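Reference > Household > Storage > Toy bin

Toy bin

A toy bin is an open container, most often plastic, into which playthings are put at the end of the day and out of which they are tipped the next morning.

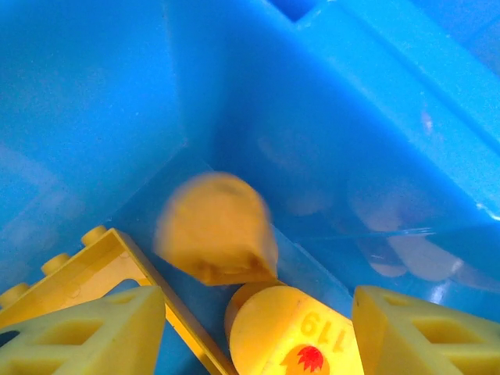 The name covers anything from a shoebox upward. Older households used a chest with a heavy lid, which kept the toys in and caught a good many fingers. Open bins took over once molded plastic became cheap, and lids have since gone the way of the matching sock.

Sorting

Two schools exist. The first gives each kind of toy its own bin, with a label. The second owns one large bin. Gunther Kasten, in his handbook Floors and What Is on Them, backed labels for 8 chapters and dropped the matter in the ninth, by which time he had grandchildren. Small pieces sink whatever the system, and the part that is wanted will be under everything else.

In Undell, the Fakhoury nursery school holds a yearly bin turnout in March. The record stands at 601 loose pieces from a single bin, five of them belonging to the school.

Cleaning

Warm water and dish soap will do. Grit collects in the corners – so do raisins. Shadi Bataineh advises drying the bin upside down, advice widely followed by people who forgot to empty it first.

Related articles
Chest (furniture)
Laundry hamper
Marble
Wostent shelf

Contact the editors | © Grustinia Reference | Back to top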